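Unit 6 handout — Inventory counts and why they go wrong

Read before the second session. Bring a calculator and the stock sheet from Unit 5.

## 6.1 Two ways to keep a record

A **periodic** system counts everything at set times, such as the end of January, and works out usage from the difference. A **perpetual** system updates the record every time stock moves. Most firms that say they run a perpetual system also do at least one full count a year, and the auditors will ask for it.

Terms used in this unit:

- *Book quantity* — what the record says you have
- *Physical quantity* — what a count finds
- *Variance* — physical minus book. A negative variance is a shortage.
- *Location* — the smallest place that has its own code: a shelf, a bin, a marked square of floor

## 6.2 The Janico case

Janico is a parts wholesaler with 3,000 item codes and one warehouse. It buys fasteners from Ullodetti and packaging from Negi. The book quantity for one bracket was 2,000. The count found 319 fewer.

Work the variance as a percentage of book:

319 ÷ 2,000 = 0.1595, or 15.95% short

Janico's limit for this class of item is 2%, so a recount was required. The recount gave the same figure. The shortage was then traced through the paperwork. A delivery had been booked in twice, once from the packing slip and once from the invoice. The missing brackets had never existed.

Keep this order in mind for the assignment: recount first, then check the paperwork, then adjust the book. Adjusting first hides the error, and it will come back at the next count.

## 6.3 Bins and location codes

Each bin gets one code and, where possible, one item. Mixed bins are slow to count and produce paired variances, where one item is over and its neighbor is short by the same amount. Look for these pairs before you investigate either item alone.

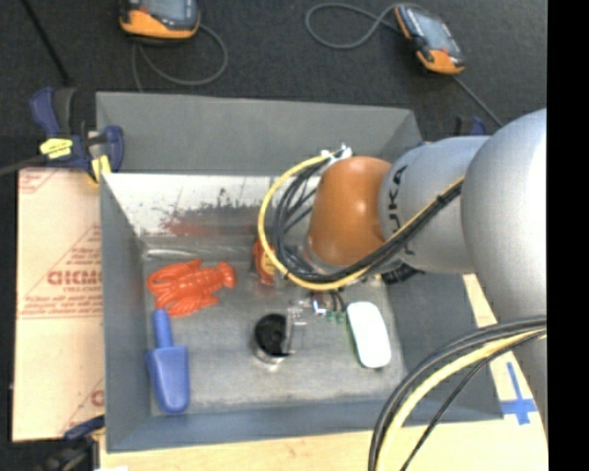 *Fig. 6.1. Gray metal bin, rectangular.*

Codes should run in walking order. Clerkel, the second case in your reader, numbered its bins in the order they were bought, and counters had to cross the floor between bin 26 and bin 27. Several bins were skipped and one was counted twice. Renumbering took an afternoon.

## 6.4 Cycle counting

Instead of one large count, a few locations are counted each day. Items are usually ranked by yearly value:

| Class | Share of value | Count |
|---|---|---|
| A | High | Monthly |
| B | Middle | Quarterly |
| C | Low | Once a year |

Rank by value used, not by unit price. A cheap item with heavy use can belong in class A.

## Problems

1. Book quantity 2,000, physical quantity 1,973. Find the variance and the percentage. Does it pass a 2% limit?
2. Explain how a late transfer slip could cause variances in two locations.
3. Draft a count sheet for one aisle. Leave the book quantity off it — see the reader on blind counts.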